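Cudilton Table Log
README and data card

A written record of things left on one table and where they were put afterwards. It has 1,276 rows and a single CSV, plus more opinion about screwdrivers than the subject may deserve.

Contents
What this is
Files
Columns
Place labels
Known problems
Changes
Use and credit

What this is

Cudilton is a log of tidying. Each row is one object that spent time on the table in the Grerden room, with a note of what it was, what it was near, and where it went when somebody finally moved it. It was begun to settle whether tables fill up with large things or small ones. The log supports either side, and both have been quoting it.

The table has a marble-patterned top, pale gray-white with tan and brown veining. Anyone who has looked for a small beige thing on a surface like that will understand why the log has a column called lost_in_plain_sight. A chessboard with a dark raised frame lives towards one side and turns up in the near column so often that we gave it a short code, CB. Chessmen are logged separately, under game_part, and only when they are on the table itself.
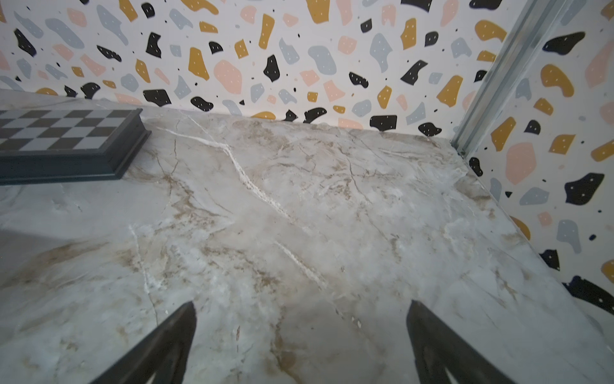 Can I use the log without following your place labels?

Drop the place_label column and keep place_text, where the destination is written out in the words used on the day. You will get "drawer", "the drawer", "kitchen drawer" and "that drawer" as four different places. The labels exist to save you from this, but the choice is yours.

Files

table_log.csv holds the log, one object per row, UTF-8, comma separated.
places.csv is the list of place labels with a line of explanation for each.
CHANGES.txt says what was altered and when, in varying moods.
LICENCE.txt is the licence.

The CSV opens in any spreadsheet program. Check that yours hasn't turned the size column into dates, as some will read 3-4 as the third of April and be very pleased with themselves. Carton, the small script we use for checking the file, reads everything as text and so avoids the whole business. It isn't included. It has our folder names baked into it and would only upset you.

Columns

There are 10 columns.

row_id: a number. Gaps are rows that were deleted, mostly duplicates.
object: the common name, singular. "Screwdriver", never "tool".
size: a range in hand widths. The hand has been the same one throughout.
colour: the main colour as it struck the person writing.
near: what the object was closest to, or CB for the chessboard.
on_what: directly on the table, on paper, on a cloth, on another object.
lost_in_plain_sight: y or n. Filled in with y if somebody asked where the object was while standing in front of it.
place_text: where it went, in free text.
place_label: where it went, tidied up.
remark: anything else. Please read a few before you publish them.

Place labels

There are 26 labels. Most speak for themselves (drawer, shelf, hook, sink, pocket). A few need a word.

bin_open means an open-topped container used for keeping things in. It doesn't mean rubbish, for which the label is rubbish. We had one word for both until May and the results made the house look far more wasteful than it is.

returned means the object went back to the person it belonged to, whether or not they wanted it.

table means it was moved to a different part of the same table. Purists have asked us to remove these rows. We tried it, and the remaining file described a much tidier household than ours.

elsewhere is for everything else and should be used sparingly. It hasn't been. 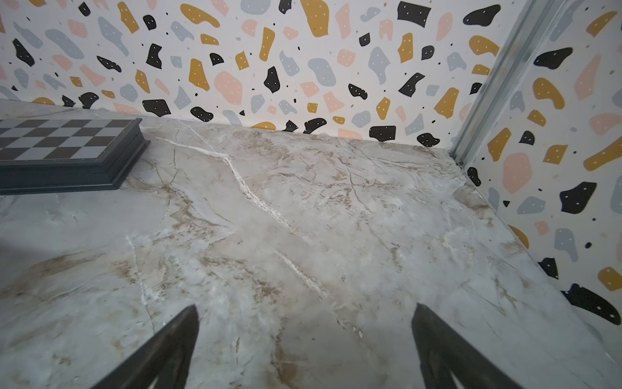

Page last changed: August 2026

Known problems

Colour is the weakest column. The room has terrazzo-style wallpaper with mustard, pink, blue-gray and black blobs on white, and next to it almost any ordinary object gets written down as "plain". There was some effort to go back over the early rows and do better, but the objects had been put away by then, so the early rows stand. Treat "plain" as missing.

The near column leans heavily on the chessboard. It's big and square and it stays where it is, so people measure from it. If you are studying which objects gather together, take the CB rows out first or you will conclude that everything in Grerden is drawn to chess.

Empty tables are not recorded. The log is made of objects, and an evening with nothing to write down leaves no row at all. Somebody working out how often the table was clear would need a different log, kept by a more patient household.

Spelling of place_text follows the writer. We have corrected "draw" to "drawer" where the meaning was certain and left it alone where somebody may have been sketching.

Screwdrivers

These get their own section on account of the correspondence.

A screwdriver is logged once each time it's put away. The same one can therefore appear many times, and does. Its place_label is nearly always bin_open, with the odd excursion to pocket. We don't record the kind of tip. We did at first, and the answers depended on who had their glasses on. Handle colour goes in the colour column and shaft colour goes in the remark if anyone feels strongly. A red handle with a black shaft is "red".

If a screwdriver shares its container with other things, say so in the remark. If it's lying in there by itself, leave the remark empty.
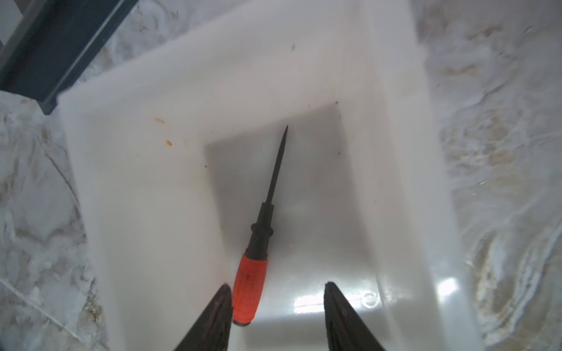 The same rule covers scissors, tape measures and the small spanner that came with the bookcase. It doesn't cover pens. Pens are logged by the handful, one row per handful, because the alternative was tried for a week and ended friendships.

Hollmann rows

Rows with "Hollmann" in the remark were copied from an older paper list of the same name, kept on the back of a calendar. They have no size and no near value. Everything in them was checked against the paper before the paper was itself tidied away (place_label: elsewhere).

Changes

The most recent round split two labels and merged hook with peg, over objections. Row numbers haven't moved, so anything you built on the old file should still line up. The full list is in CHANGES.txt.

Use and credit

Free to use for any purpose, with credit to the Cudilton Table Log. Corrections are welcome if they give a row_id. Corrections that begin "surely" will be read after the others.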